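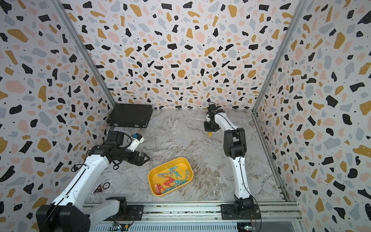

About Cimora

Hi! I'm the person behind Cimora, and if you've ever bought a jar of our soup at the Clakent market, I'm probably also the person who talked your ear off about lentils while you looked for your wallet. Sorry about that. (Not that sorry. They were good lentils.)

Cimora is a very small soup company. We cook in Clakent, we deliver in Clakent and out to Plirnden, and we make soup, broth, and one kind of cracker. People ask all the time if we do sandwiches. We don't do sandwiches! I love a sandwich, I eat one most days, but the kitchen is the size it is and the slicer scares me.

How I got into soup

I was not a good cook when I started. My first serious try at a minestrone had so many beans in it that the spoon stood up, and I ate it for a week out of pure stubbornness, with more and more hot sauce each night. After that I got a bit obsessed. I borrowed every soup book the library had, and I filled a spiral notebook with what I did each time and what was wrong with it. Most of the early pages just say "SALT" in big letters. There's one that says "never do this to a leek again," and I have no memory of what I did to the leek.

The soup that turned things around was a roasted carrot one with ginger and a good squeeze of orange. I'd been boiling the carrots like a reasonable person, and then one evening I ran out of burners and shoved them in the oven at 400 degrees until the edges went dark and sticky. Oh my goodness. I stood at the counter eating it out of the blender cup. I took a pot to a potluck at work, two people asked if they could pay me to make it again, and I said yes before I'd thought about containers, or prices, or how I was going to carry it all down the stairs.

That soup is still on the menu. It's called Carrot Number Two. Please don't ask about Number One.

The kitchen

For the first couple of years I rented evening hours in a church kitchen with a beautiful big stove and a fridge that hummed so loud I had to wear earplugs. Then the back half of the old Wikström bakery came up for rent, and I went to see it on my lunch break and signed the papers in my coat. It has a proper floor drain. If you've ever mopped up a spilled stockpot in a room without a floor drain, you'll understand how I felt.

We kept the Wikström name on the side of the building, mostly out of affection and partly because the sign is bolted on in a way that nobody's ladder can reach. So if you're coming to pick up an order, look for the bakery sign and go around to the blue door. You won't find bread. You will find me, usually with a towel over my shoulder, and the smell of onions, which has gotten into everything I own including my car. 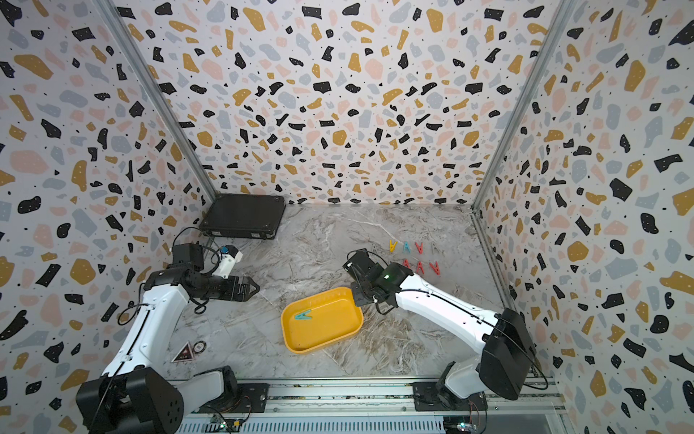
What we cook

The menu changes with whatever's coming in from the farms out by Plirnden. In spring it's pea and mint, and a green garlic broth that I would drink from a thermos every day if it stayed around longer than it does. Summer is a cold cucumber soup and a tomato one that takes forever and makes a huge mess. Fall is when I'm happiest: squash, mushroom barley, white bean with kale, a cheddar and cauliflower soup that is not trying to be healthy and I'm fine with that. Winter is chicken broth, chicken broth, and more chicken broth, plus a split pea I put on the menu for my own sake.

On a normal week we fill 900 jars. When I started it was as many as would fit on my kitchen table, so it still makes me a little dizzy to see them all lined up and cooling.

A few things about how we do it, as people like to ask:

We make our own stock. The vegetable one simmers through the morning, and the chicken one goes on the night before.

We salt on the light side. My taste got very salty during those early notebook years and I had to train it back. Add more at home if you want to, I won't be hurt.

Nothing gets thickened with flour, apart from the cauliflower cheddar. It's marked on the label. The barley soup has barley in it, which sounds obvious, but please read the label if you can't have gluten.

The crackers are rye with caraway and they exist only because I kept wanting one with my soup. If you hate caraway, well, there's still the soup.

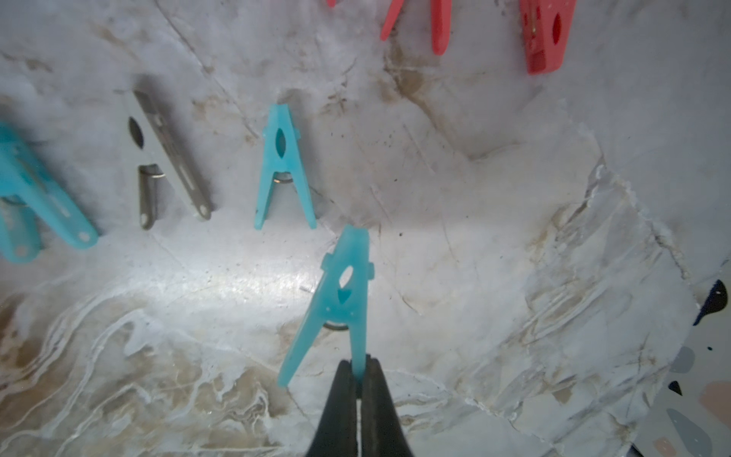
Page last updated: October

The jars

We use glass, with a $5 deposit on every set you take home, and you get it back when you bring them in rinsed. They don't need to be spotless. We wash and sanitize everything again anyway, but a jar that's spent two weeks in a hot trunk with a spoonful of chowder in the bottom is a hard way to start my morning, so a quick rinse is really, really appreciated! Lids too, please. We always run out of lids first.

If you'd like to freeze your soup, move it to something else first. Glass and a full freezer don't get along, and I've picked enough frozen squash out of an ice cube tray to feel strongly about this.

Soup club

The soup club is how most people get their soup now. You pick small or large, you tell us what you can't eat or just don't like, and it comes to your porch or waits for you at the blue door. We keep it to 100 households so that I can still remember who's allergic to celery. There's a waiting list, and it moves faster than you'd think, mostly at the start of summer when people decide they're done with soup forever. (They come back in the fall.)

You can skip a week whenever you like, just send us a note before we shop.

Getting in touch

Email is best, and I answer in the afternoon once the pots are off. If you call in the morning you'll most likely get the machine, or me shouting over the exhaust fan. Pickup at the blue door is from 3 p.m. until 6 p.m., and there's a bell on the left side that you have to push harder than seems polite.

If you have a soup your grandmother made and you'd like someone to try it out, send me the recipe, even if half of it is just "cook until done." Those are my favorite ones to get.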